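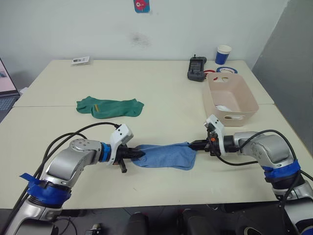 Sock Sorting, Saturday Morning

Pictures from the sorting table at Villanueva. Conceição Vieira keeps the washing going next door and Jaime Fonseca looks after this end of it. The 14 odd socks left over from June were set aside first – they go back in the drawer until a match comes up.

Light blue, held at both ends. It has a slightly fuzzy knit and gets crumpled easily. The green one is already flat behind it, and the pink basket is within reach.

Short green sock, ankle length. The small yellow-orange stripe makes it easy to find in a pile.

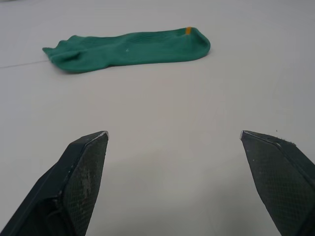
Green is the color we see least. Most of what comes in is white or gray, and those take longer to match. Fine ribbing like this should be smoothed lengthwise before the pair is folded.

White sock, stretched a little just above the table. Green and light blue are lying together in the middle, one overlapping the other, and the basket is empty.

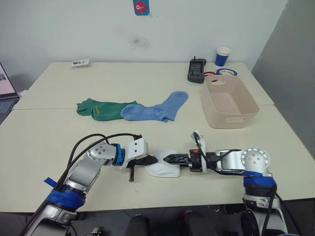
Whites are compared by cuff height first, then by heel. Anything with a hole goes in the rag bag – Conceição cuts those up on Mondays. Finished pairs are stacked on the shelf by size, and the large sizes go on the bottom.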